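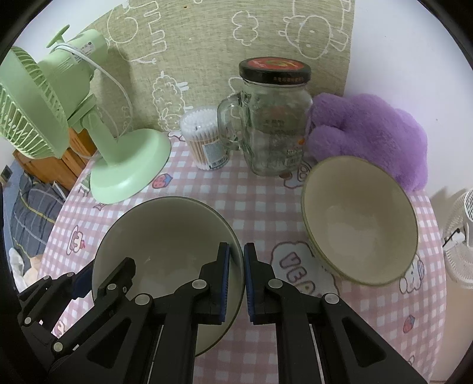 The Hidano 600 is a countertop dishwasher sold for kitchens without a spare water line. You fill the tank by jug, or run the supplied hose to a faucet adapter. I have used the Koddale-branded version since September, mostly on the ordinary crockery of a two-person household: mugs, side plates, cream ceramic bowls with a thin green line at the lip, two saucepans. Bowls are the hard case for any machine this small. Wide ones have to lean at a steep angle, and the lower rack has fixed tines set for flat plates.

**Loading.** Four deep bowls fit if the cutlery basket moves to the door side. The manual shows six, nested closer than I would recommend - the inner faces shadow each other and dried oatmeal stays put. The upper shelf folds but does not lift out.

**Cycles.** Normal runs 1 hour 50 minutes, Quick runs 35 minutes. Quick is adequate for glasses and anything rinsed first. Normal handled baked egg and tomato sauce. Rice starch needed a second pass on two occasions.

**Power and noise.** The rating plate says 1280 W. My plug meter peaked at 1021 W during heating, with the pump alone drawing far less. The pump has a low hum that carries through a hollow countertop. A rubber mat reduced it.

**Drying.** Weak. There is no fan, and the rims of upturned mugs hold water. Opening the door a few inches at the end of the cycle works better than the Extra Dry setting, which adds 20 minutes.

**Build.** Hinges are firm. The filter twists out without tools. The drain hose clip cracked in the second month; Rankin, the parts supplier, had a replacement in stock.

Recommended for renters who own mostly flat plates. Bowl-heavy households should measure the rack first. Tine spacing is not listed on the box.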